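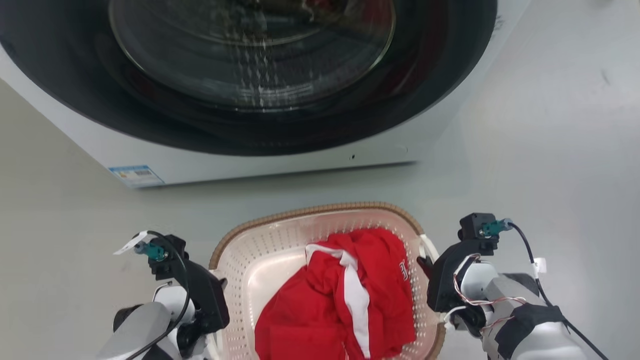

Kiều Tô wrote to us after one month with the Linell door alert that her father opened the front door at 4 in the morning and she was awake before he reached the gate. Her only wish was a softer sound, and the new model has it.

Linell Door Alert 600

The Linell 600 is made for families who live with a person who may leave home and lose the way. A small sensor goes on the door and a receiver stays beside your bed. When the door opens, the receiver rings or shakes, as you prefer.

What is in the box
Door sensor, bedside receiver, charging cable, two wall plates, and a paper card where you write a description of the person, a recent address and the places they like to go. Keep the card near the phone — it saves time if you must call the police.

Details
Range inside the house: 40 metres
Sound: four levels, or vibration only
Order code: 801
Colour: white or grey

The alert does not follow a person outside and it does not call anybody. If someone is missing, please ring the emergency number at once and do not wait for the evening. For outdoor use we advise the Zomard wrist tag, which is sold separately.

Orders placed before Wednesday noon are sent in the same week. Spare wall plates can be ordered by e-mail.

Related items
Zomard Wrist Tag
Keltis Bed Mat 386
Đỗ Identity Bracelet, engraved

This website uses cookies to remember your basket. Accept | Settings

Contact | Delivery and returns | © Linell | Back to top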